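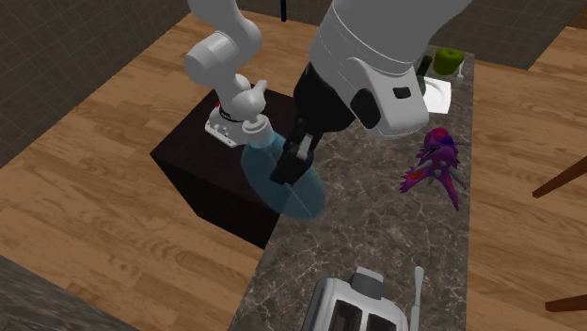

Notizen zum Vortrag: Wie wir im Lager Billancombe das Inventar neu gelernt haben

Begrüßung. Kurz warten, bis alle sitzen. Ich spreche heute über die Inventur, und zwar über die kleine Inventur, die man während des Jahres macht. Die große im Januar kennen alle, darüber muss ich nicht viel erzählen.

Folie 1, nur Titel. Sagen, dass ich Fragen gerne zwischendurch nehme. Bitte langsam sprechen, ich verstehe Dialekt nicht immer beim ersten Mal.

Folie 2, Ausgangslage. Unser Lager in Billancombe führt Ersatzteile für Heizungen und Pumpen. Früher haben wir einmal im Jahr alles gezählt. Zwei Tage war geschlossen, und am Ende hatten wir eine Liste mit 269 Abweichungen. Diese Zahl zweimal nennen und eine Pause machen. Das Problem war für mich weniger die Höhe der Zahl. Wir konnten bei fast keiner Abweichung mehr sagen, wann sie entstanden ist. Ein Dichtungsring, der im März falsch gebucht wird, ist im Januar eine Sache ohne Geschichte.

Folie 3, die Umstellung. Seit Oktober zählen wir jeden Morgen 15 Lagerplätze, vor der ersten Lieferung. Die Auswahl macht das Programm Zendgate. Es nimmt zuerst die Plätze, auf denen viel Bewegung war, und danach solche, die lange nicht gezählt wurden. Hier betonen: Wer zählt, sieht den Sollbestand nicht. Am Anfang haben wir ihn angezeigt, und dann stimmte auf einmal alles. Das darf ruhig ein kleiner Lacher sein, aber nicht zu lange warten.

Folie 4, Fehlerarten. Hier frei erzählen, nicht ablesen.
Einheit falsch: Jemand bucht einen Karton als ein Stück. Das passiert vor allem bei Schrauben und Schellen.
Platz falsch: Die Ware ist da, sie liegt nur ein Fach weiter rechts.
Rückgabe ohne Beleg: Der Monteur legt das Teil zurück und meint es gut.
Bei der Rückgabe das Beispiel mit den Thermostatköpfen von Montoya bringen. Die alte und die neue Ausführung haben fast die gleiche Artikelnummer, und wir hatten von der einen immer zu viel und von der anderen immer zu wenig.

Folie 5, Ergebnis. Bei der letzten Jahresinventur waren es noch 67 Abweichungen. Ehrlich dazusagen, dass wir im gleichen Jahr auch das Regal für Kleinteile neu beschriftet haben. Wie viel davon kommt, kann ich nicht trennen. Falls jemand nach den Kosten fragt: Die Zählung am Morgen geht in die normale Arbeitszeit, eine eigene Stelle haben wir dafür nicht.

Folie 6, was nicht gut lief. Im zweiten Standort Grelthorpe hat es nicht funktioniert. Dort kommt die erste Lieferung um 6 Uhr, und vorher ist keiner im Haus. Wir haben dann am Nachmittag gezählt, aber da sind immer offene Aufträge, und die Zahl stimmt schon nicht mehr, wenn man sie einträgt. Im Moment probieren wir die Mittagspause. Dazu kann ich noch nichts sagen.

Folie 7, Empfehlung. Klein anfangen, mit einem einzigen Regal. Die Ursache sofort aufschreiben, auch wenn es nur ein Wort ist. Die Liste mit den Ursachen einmal im Monat zusammen lesen.

Falls die Zeit knapp wird, Folie 6 kürzen und Folie 4 ganz lassen. Die Vorlage für das Zählblatt liegt vorne am Tisch aus. Danach Fragen.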